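We use cookies to remember your preferences. Accept / Manage settings

Soltard Travel Club, Hotel Contracts Meeting
Minutes, August, 2:00 p.m.

Chair: Keith Sowerby. Minutes: Callum Sugden.

1. Previous minutes
Approved with one correction. The Mastholm room block is 27 rooms.

2. Mastholm Hotel, fall block
The quoted rate includes breakfast but excludes the resort fee. K. Sowerby will ask for one combined figure per room. The release date for unsold rooms remains open.

3. Kemen Lodge
The lodge offers a lower rate for a minimum of 200 room nights. Bookings to date stand at nearly 592 for all properties, of which Kemen's share is not yet confirmed. Decision deferred.

Brown tabletop, wavy grain 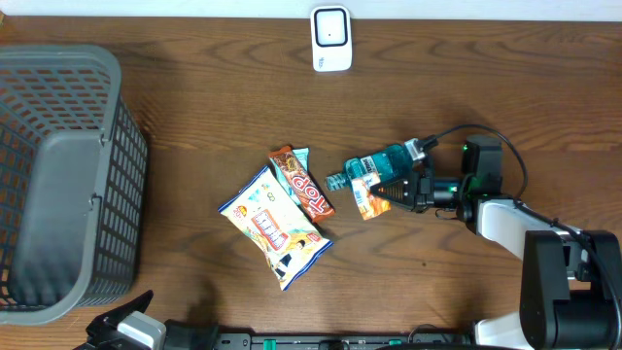
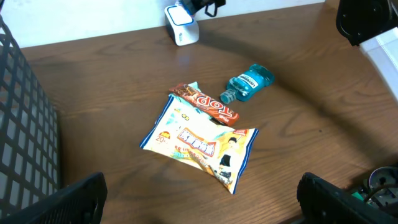
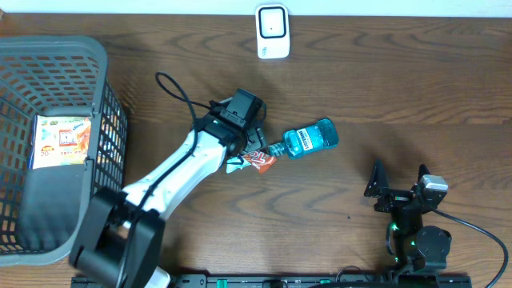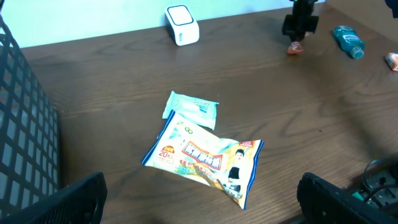
4. Rashidi House, in-room items
The hotel proposes to drop the minibar and place a welcome tray in each room, charged to the club at a flat rate. C. Sugden objected to the flat rate and asked for a priced list of contents. Members agreed that a small bottle of mouthwash, like the blue one beside the chocolate bar in the second picture, is acceptable as a tray item. Snacks are to be sealed and individually packaged. Rashidi to reply in writing before the contract is signed.

5. Airport transfers
Late arrivals after 11:00 p.m. are not covered by the current shuttle agreement. C. Sugden to obtain two quotes.

6. Next meeting
September, 2:00 p.m., same room.

Related items
Mastholm Hotel: parking and check-in times
Kemen Lodge cancellation terms
Minutes, July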